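4.2 Fitting a sparse model in Pliline

Use this section when your table has more columns than rows. Pliline will refuse an ordinary least squares fit in that case.

1. Open the project and choose Data, then Load table.
2. Tick Centre and Scale. Both are off by default.
3. Set Penalty to McIver and leave the path length at 100.
4. Set Folds to 8. For tables with fewer than 17 rows, set it to 3.
5. Press Fit.

Note: columns with no variation are dropped before scaling and listed in the log.

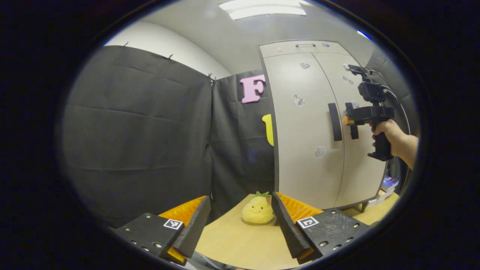

Gripper with two black fingers and ribbed orange pads.

6. When the path plot appears, click the penalty value you want to keep. The default is the one with the lowest fold error.
7. Choose Export, then Coefficients. Files are written in Cisten format — older Gandness readers need the Legacy box ticked.

Caution: changing the fold count after step 5 clears the stored path. Export first if you need it.

Scaling must match between the training table and any new table. See 4.3.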